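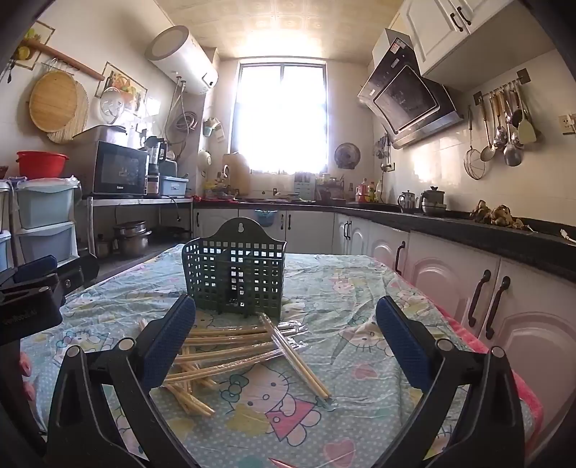
Ob das nicht alles viel zu sehr vom Gerät her gedacht sei, kam letztes Mal als Einwand aus der hinteren Reihe, erst sei doch das Essen da und dann das Besteck, und überhaupt, was sei denn mit Leuten, die mit der Hand essen. Guter Punkt, nehme ich auf, s. Abschnitt 3. Klausurrelevant bleibt trotzdem beides.

## Sitzung 11: Esswerkzeuge und Küche

### 1. Wo wird geschnitten?

- Grundfrage der Sitzung: Schneiden am Herd oder Schneiden am Tisch?
- Stäbchen: setzen mundgerechte Stücke vorraus. Messerarbeit liegt komplett in der Küche.
- Messer + Gabel: großes Stück kommt auf den Teller, zerteilt wird von der Essenden selbst.
- Folge für Garzeiten: kleine Stücke, kurze Hitze. Beliebte These: Brennstoffmangel -> klein schneiden -> Stäbchen. Vorsicht, klingt glatt, Belege dünn. In der Klausur als These kennzeichnen!
- Suppen, Brei, Eintopf: Löffel praktisch überall. Wird in der Literatur gern vergessen, weil unspektakulär.

### 2. Zeitliche Einordnung (nur grob)

- Stäbchen in China zuerst wohl Kochgerät: Umrühren, Herausfischen aus heißem Wasser. Als Essgerät für alle erst deutlich später.
- Gabel in Europa: Vorlegegabel alt, Essgabel vom Süden her (Byzanz, Italien), nördlich der Alpen lange belächelt.
- Eigenes Messer am Gürtel, dann Messer vom Gastgeber. Die Klinge wird am Tisch runder und stumpfer. Warum? Diskutieren wir.
- Korea: Metallstäbchen + Löffel, Löffel für Reis und Suppe. Japan: kürzer, spitz zulaufend. China: länger, meist stumpfes Ende. Bitte nicht alles in einen Topf.

### 3. Mit der Hand (Nachtrag zum Einwand)

- Kein „Fehlen“ von Besteck. Eigene Regeln: welche Hand, wie weit die Finger benutzt werden, wann gewaschen wird.
- Brot als Werkzeug: Fladen, Injera. Gegessenes Besteck sozusagen.
- Auch bei uns: Spargel früher, Hähnchen je nach Lokal, Pizza Streitfall.
- Begriff „Tischtechnik“ deshalb weiter fassen: Gerät + Handgriff + Zubereitung + Sitzordnung.

### 4. Fallbeispiel Kantine Driletti

Aus dem Cistska-Bericht, liegt im Ordner. Kurz:

- Untersucht: 3555 Mittagessen, 2 Ausgabetheken.
- Theke A nur Messer/Gabel/Löffel, Theke B freie Wahl inkl. Stäbchen.
- An Theke B griffen rund 19 Prozent zu Stäbchen, und zwar fast nur bei Nudeln und Reisgerichten. Bei Currys trotz Reis kaum (Löffel!).
- Gericht bestimmt also Gerät, jedenfalls stärker als Gewohnheit. Sagt der Bericht. Einwand: die Stäbchen standen direkt neben der Nudelausgabe. Hm.
- Sitzdauer nicht gemessen, schade.

Vergleichsfall Jadel fällt weg, Daten zu lückenhaft.

### 5. Begriffe

**Vorlegebesteck**: gehört zur Platte, keinem Esser zugeordnet.

**Mundgerecht**: keine feste Größe. Hängt am Gerät, siehe 1.

**Tischsitte**: Regel, deren Verletzung auffällt, auch wenn alle satt werden. Bsp.: Stäbchen senkrecht in den Reis stecken (Anklang an Totenopfer, in Ostasien weithin tabu). Bsp. Europa: Messer ablecken.

### Bis zum nächsten Mal

- Pattinasarany-Reader, Kapitel zu Löffelformen lesen. Kapitel zu Porzellan nur überfliegen.
- Ein Gericht aussuchen und aufschreiben: was passiert in der Küche, was am Tisch, womit. Halbe Seite reicht, Stichworte ok.
- Wer Referat hat: Handout bitte vorher schicken, nicht erst um 8 Uhr morgends.
- Raum bleibt gleich.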